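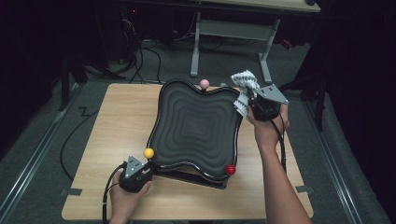 Moving the blog off the old host

19 Dec 2024

I have been meaning to move this site for two years. In November the old host sent a notice that the price would go up again, so I finally sat down and did it. The blog now runs on a small rented server from Ostulcombe. If you are reading this, the move worked for you too.

The export was the easy part. The old system gave me one large file with all the posts and comments in it. The images were separate, about 700 of them, and many had names that made no sense. I left the names alone. Renaming them would have meant fixing every link by hand.

Importing into Trodum took four tries. The first one stopped on a comment from a reader in Ghiță, where the last letter of the place name was saved in an encoding the importer did not like. I fixed that by opening the file in a text editor and saving it again as UTF-8. The second and third tries ran out of memory. For the fourth I split the file in half and it went through.

What did not come over:

The old guestbook. It was mostly spam by the end, and I did not try very hard.

Post categories. Everything is in one long list for now. I will sort the recent posts first and get to the older ones when I can.

Email notices. If you signed up for them before, you will need to sign up again using the form in the sidebar.

The addresses of old posts should still work. I set up redirects and tested 40 of them, and two were broken. Both were posts about the Flomstead bus timetable, which had a question mark in the title. They are fixed now, but there may be others like them. If you hit a dead link, leave a comment on any post and tell me which one it was.

Comments are held until I approve them, same as before. I check in the evenings. The search box is not connected to anything yet, so please ignore it until I get the index built.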